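The spoon job

I said I'd write something about the grippers when I'd done enough shifts to have an opinion, and I have one now. For anyone new, I worked on the wash-up and cutlery line at Pullow's in Naltville, the place that does the trays for the hospital and two of the schools. In January the sorting end of the line went over to a Kang machine, and some of us were offered what the letter called "demonstration work". You hold a gripper by hand and move kitchen things with it, over and over, and the recordings go off to teach an arm to do the same.

Picking up spoons and chopsticks and putting them in a holder, then. It's all like this.
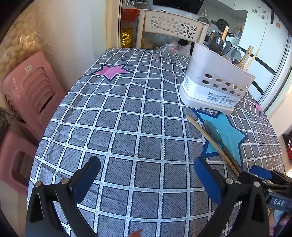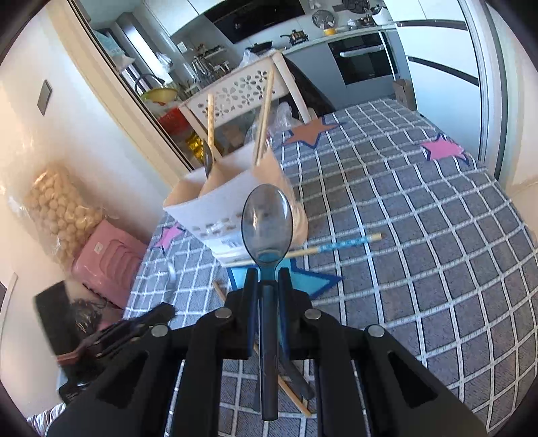
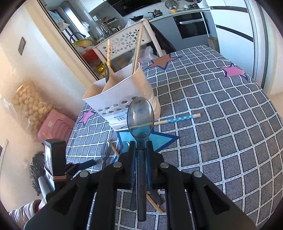
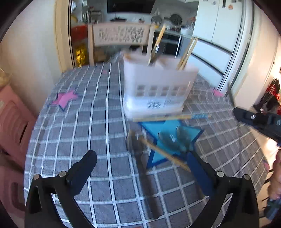
The pay is the same as the line to the penny, which was presented to us as generous. You get to sit down for some of it, and it's quiet. After years of the dishwasher going in my left ear I won't pretend I miss the noise. My feet are better too. So if you want the case in favour, there it is.

What I don't believe is the word "upskilling", which was in the letter twice. I could already pick up a spoon. With the gripper I am worse at it. A chopstick that I'd put away by hand without looking takes me several goes, because it rolls, or I catch it too near the end and it swings round. By the end of a shift I'm a bit less bad. What have I learnt that I could take to another employer? Nothing I'd put on a form.

The target is 100 good goes a shift. A good go is one that the office in Olthorpe accepts, and they don't tell you why they've turned one down, you just see the total drop. On the line, if a tray was wrong, the supervisor walked over and showed you the tray. We all grumbled about it at the time. I'd have her back tomorrow.

There were 19 of us on cutlery and wash-up before the change. Now there are 7 on the line and a handful doing the gripper work, and the rest have taken the money or gone to the bakery side. I'm told that no jobs were lost to the machine. I suppose if you offer people a shift pattern they can't do with children at school, and they leave, then that's a resignation and goes in a different column.

And the machine itself? It's all right on the hospital cutlery, where every knife is the same knife. Give it the school trays, with the odd spoon somebody's brought from home in among them, and it stops and puts its light on until one of the seven comes and takes the thing out. They do that and they do their own work as well. One of them told me she used to talk all morning and now she listens for the beep. The brochure has a line about freeing staff for more rewarding tasks, and I'd like to know which task they had in mind.

We had a meeting about it at the end of last month, in the canteen, with biscuits. A man from Kang said the arm would be ready for mixed cutlery "in the next phase". Someone asked when that was and he said it depended on the data. Well, the data is us. So the faster we get through our goes, the sooner the demonstration work finishes, and the letter says nothing at all about what comes after it. I asked. I was told it was a very good question and that it would be taken away. It's been away a while.

My brother-in-law thinks I'm being sour and that people said the same about the dishwasher. Maybe they did. The dishwasher didn't need the women at the sink to train it first, though, on the same wage, with a cheerful letter.

I've signed up for 50 more hours, before you ask. The gas bill came. I've also put my name down for the bakery, early start, five in the morning, and they say they'll let me know.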